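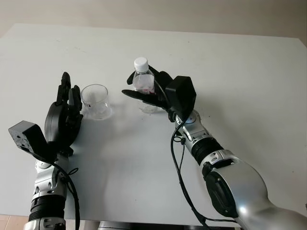 Workplace Guides > Automation

How to bring a two-arm robot into a serving and packing job without losing the crew

Water service is a small job at most workplaces. Someone sets out cups, carries bottles, and does it again after lunch. At the Faren conference center it took up a good part of two people's shifts, and that made it the first job handed to a two-arm robot. The steps below come from that changeover, which ran from March to June. They should fit any table job with light items.

Step 1. Write down the job as it is done now

Ask the people who do it. Troels Lykkegaard, who ran the service floor at Faren, had each server write out the task by hand, including the parts they did without thinking. The first list had 13 lines. After a second round it had 21. Most of the new lines were small things: turning the label toward the guest, checking the cap, wiping a ring off the table.

Mark each line with R for robot, P for person, or B for both. Leave the B lines until last. They cause most of the arguments.

Step 2. Set the table

Use one table and keep it for this job only. Clear off everything the task does not use. Put one cup and one bottle out to begin with, far enough apart that both hands can reach in without crossing. Clear plastic on a pale top is hard for cameras, so test with the same cups and bottles you plan to serve. Do not practice with colored ones and switch later.

Check the cables at both wrists before each run. They need enough slack for the arm to turn, but not so much that a loop can catch on a bottle. 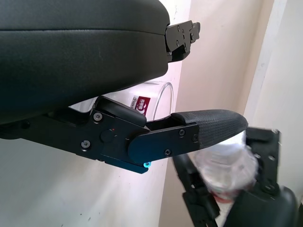 Cup and bottle at close range, with the bottle held in the gripper.

Step 3. Teach the grip

Start with a full, capped bottle. Thin plastic gives when it is squeezed, and a bottle that is only partly full gives more. Set the grip force low and raise it one notch at a time until the bottle no longer slips. Write the number down and tape it to the wall by the table.

Then do the cup. An empty cup needs much less force, and it will tip if a finger brushes it on the way in. Bring the hand in from the side, slowly. Run each item 20 times before you put the two together.

Keep one person within reach of the stop button through all of this. At Faren that was Ketill Holst, who had worked the water cart before the change and could tell from the sound when a bottle was about to buckle. 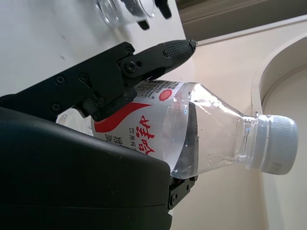
Vol. 21, p. 169

Step 4. Check the hold

Look at where the fingertip lands. On a labeled bottle, a grip near the label edge can lift the paper over time, so look at the label after a batch. If you change bottle brands, treat it as a new item and go back to Step 3. The shape of the shoulder and the cap can be enough to throw off a grip that worked before.

Step 5. Redo the shifts before the robot goes live

Managers tend to leave this one until the end. Sit down with the crew and go over who does what, hour by hour. At Faren the two servers kept their hours. One moved to room setup. The other became the table operator, with a new job title and a pay step to match – that was settled in writing in May, before the first live day.

Expect the operator's day to be different. There is less walking and more standing in one place and watching. Holst asked for a stool and a swap every hour, and both were worth doing. Plan for the swap when you count heads, or it will not happen.

Step 6. Keep a stop log

Each time someone stops the robot, write one line: time, item, what was wrong. Read the log with the crew at the end of the week and change one thing at a time. Do not use the log to grade people. If they think a stop counts against them, they will wait too long to press the button.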